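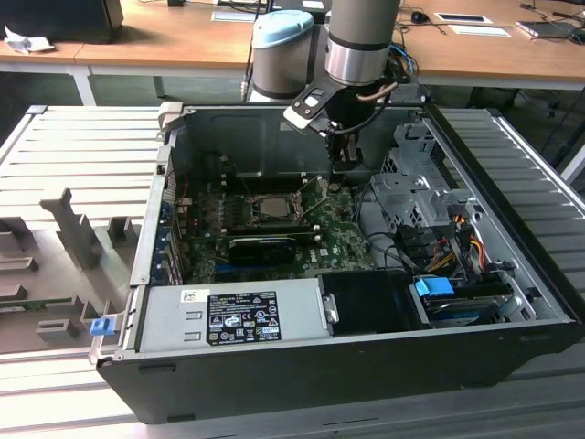

Nondport desktop teardown cell - setup and upkeep notes

Status: in use, not finished. Last full pass through this file: 4/25/24.
Maintainer: Zoriana Zakharchenko

What this covers

How to set up the cell, check it, and get it going again after a fault. It goes with the Lovo recordings but does not document them; the log format has its own file in the docs folder. If you came here to learn whether a robot can take apart old office PCs for a living, I don't think our numbers answer that, and I'd be careful with anyone who says theirs do.

The job

An opened tower is laid on its side on the slatted bed and the arm reaches down into it from above. Targets are drives, cables, memory and the processor. The side panel comes off by hand before the case goes on the bed. We don't count that time, and you should know that when you read the cycle figures.

Figures

Attempts logged: 2,000
Attempts kept after review: 1,055
Completed with no hand on the case: 710
Distinct towers: 41

The 710 is out of the 1,055, not out of the 2,000. Please quote it that way. The proposal draft from Dallov divided the kept runs by nothing at all and called the whole lot successful, and I would like not to see that again.

The 41 towers are mostly ex-office machines bought in lots, so many share a layout. A policy that does well on them may have learned where one maker puts its drive bay. We have not tested that properly.

Setting up from cold

1. Wipe the slats. A screw head under one corner of a case tilts the whole thing, and you will blame the calibration.
2. Put the fixture plate on the left side of the bed and tighten it. Tug it afterward. It has been found finger-tight more than once.
3. Lay the tower flat with the open side up. Push down on opposite corners. If it rocks, turn it or shim it.
4. Move the power supply leads away from the socket area. The gripper does not understand cables, whatever the Tymoshchuk planner notes claim.
5. Run home, then the four-corner touch at low speed with your hand on the stop.
6. Run one dry descent over the processor socket and watch the fingertips the whole way down.

Do not skip step 6 when you swap towers. The socket height offset is stored per case model, and the lookup falls back to a default without telling you. I have asked for a warning. There isn't one yet.

Upkeep

Daily: look at the finger pads, the bracket screws and the cable along the wrist. The cable is the weak point. It rubs when the last joint turns far past center, and the soft limit we added in software only helps if your script loads it. Check that yours does.

Weekly: redo the four-corner touch and write the offsets in the log, even if they look fine. Especially the Z value. We had a slow drift that no single day's check would have shown.

Monthly: take the gripper off, clean the mounting faces, put it back, recalibrate. The vendor guide says this interval is generous. I don't agree, and we'll look at it again in May when there is more log to argue over.

Known faults

Gripper reports closed but holds nothing. Usually worn pads. Check them before you touch the force setting. Raising the force hides the problem and bends retention levers.

Arm stops on the way into the case. Most often a real collision with the drive cage. Do not clear the fault and resume - back out along the entry path first, by hand guide if you need to.

Drive tab missed by a few millimeters, always the same direction. The case has slid on the slats. There is no clamp on the short side. Someone drew one and it was never made.

Random pauses near the end of long sessions. Cause unknown. Restarting the controller makes them go away for a while, which proves very little. If you see one, save the controller log before you restart.

What I would not use this for

Comparing arms. Comparing grippers, unless you redo the calibration between each. Any claim about parts being reusable: we did not power up a single processor or drive after removal, so "completed" means the part left the case and landed in the tray.

Changes

Go through Zoriana. Offsets edited directly in the config get overwritten at the next calibration, and then we lose a day finding out why.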